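The Long Way Round to a Good Used Car

What a winter of looking, walking away and looking again taught one first-time buyer
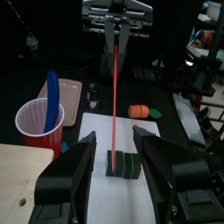
Sneha Bisht had never bought a car in her life until this past February, and if you had asked her the previous fall whether she ever meant to, she would have laughed and pointed at the bus stop across from her kitchen window. The 7 bus stopped there, it went past her work, it went past her sister's place, and for the better part of ten years that was all the traveling she needed to do in a week. Then the hospital where she keeps the records moved her department out to Romel, on the far side of the river, and the bus ride became two bus rides and a walk along a road with no sidewalk. She did that for a month in the snow. After that she started reading car listings at night with a cup of tea going cold beside her.

I have known Sneha a long time, and she is the kind of person who reads the leaflet that comes with the aspirin, so I asked if I could tag along and write it down. She said yes on the condition that I drive, as she could hardly take a bus to go and look at a car eleven miles out of town (well, she could have, but it would have used up the whole day). So off we went, and I came home with a notebook full of things I wish I had known when I bought my own first car, a little brown hatchback that left a puddle wherever it slept.

Working out the money

She began with the monthly figure, the way most of us do, and it nearly got her into trouble. A lender's website told her she could borrow a good deal more than she had expected, and for one evening she was shopping for cars with heated seats. The next morning she sat down and wrote out what a car would cost her once it was parked in front of the building. Insurance came first, and it was higher than she had guessed for a driver with so few years behind the wheel. Gas, the resident parking permit, registration, an oil change or two, a set of tires sooner or later. When she had finished adding, the number she could spend every month on the car itself came to $141, and that was the number she carried with her, on a folded index card, into every lot we visited.

I can't tell you how useful that card was. Salespeople are friendly, most of them, and the friendly ones are harder to say no to than the pushy ones. When a very nice young man at a lot on the Lestia road explained that the payment could be brought down if the loan ran for another two years, she took out the card, turned it over, and did the sum on the back. The payment did come down. The total went up by $1,332. She showed him the card, and to his credit he nodded and put the calculator away.

If you are borrowing, do get an offer from your own bank or credit union before you set foot anywhere. You may well end up with the dealer's loan all the same, but you'll have something to hold it up against, and the conversation goes quite differently when you do.

The small lot and the big lot

We went to both kinds. The big place, Flavedberg Motors, is out by the highway, and you will know it if you have ever driven that way at night, as it is lit up like a ballpark. They had rows and rows of everything, all washed, all with the prices in the window, and a coffee machine that made three sorts of coffee. What I liked there was the paperwork. Every car had a folder, and in the folder was the history report, the inspection sheet and a list of what had been replaced. Sneha read four of those folders from front to back while I had my second coffee.

The small place was Rimkutė Auto, which is a gravel yard with a converted trailer for an office and never more than a couple dozen cars. There are no folders. What they have is an owner who buys nearly all his stock from people he has sold to before, and who can tell you that the gray sedan belonged to a piano teacher and that she had the brakes done in the summer. It's charming, and some of it is even written down. Ask for the part that is written down. He didn't mind a bit when we asked, and went off to the trailer and came back with a shoebox of receipts, and we spent a happy half hour going through it on the hood of the car.

I don't think one kind of lot is better than the other. At the big one you pay a little more, and you can usually bring a car back within a few days if it turns out to be wrong for you. At the small one there is more room to talk about the price, and less to fall back on afterward. Read whatever they give you about returns and warranties, and read it there in the chair, even if someone is standing by with a pen.

Looking properly

By the third Saturday-morning sort of outing we had a routine, and it went more or less like this. Arrive early, before the engine has been run, and ask them not to warm it up for you. A cold start will tell you things that a warm one keeps to itself. Look along the sides of the car from a low angle and see if the paint changes color from one door to the next. Press down on the carpet in the trunk and under the front mats with your whole hand. Sneha would also sit in the back seat for a minute with the doors closed and just breathe in, and she turned down an otherwise lovely little wagon on smell alone.

Then drive it, and drive it for longer than feels polite. Most test drives are a trip around the block, all right turns, with the radio on. Turn the radio off. Find a hill if there is one, find a bumpy street (we have plenty), and get up to highway speed if they'll let you. Park it somewhere tight. Sneha is not tall, and there were two cars she had set her heart on from the listings that she simply couldn't see out of the back of. No report would have told her that.

And pay for an independent inspection, please, even when the car seems perfect and you feel a bit silly asking. She had one done on a blue compact that we both adored, and the mechanic put it up on the lift and found the rear subframe rusted badly enough that he called her out from the waiting room to see for herself. We drove home very quietly that day. She told me later that it was the best money she had spent all winter, but it took her a week or so to feel that way about it.

The one she bought

In the end it was the piano teacher's gray sedan. She had walked away from it once already over the price, and left her phone number, and for days she heard nothing and told herself she didn't care. Then the owner rang to say he would come down a little and put on a new battery, and she had it inspected, and the mechanic found a worn wiper linkage and a headlight that pointed at the treetops. Both were fixed before she signed.

She has had it a few months now. She still takes the bus into town on weekends, partly for the parking and partly because she missed reading on the way. The index card lives in the glove box with the registration, and she tells me the tires will need doing before next winter, so she has started putting a bit aside. I've asked her to come along when it's my turn to look for something newer, and she has already sent me a list of questions about my budget that I haven't answered.

Published May 12, 2021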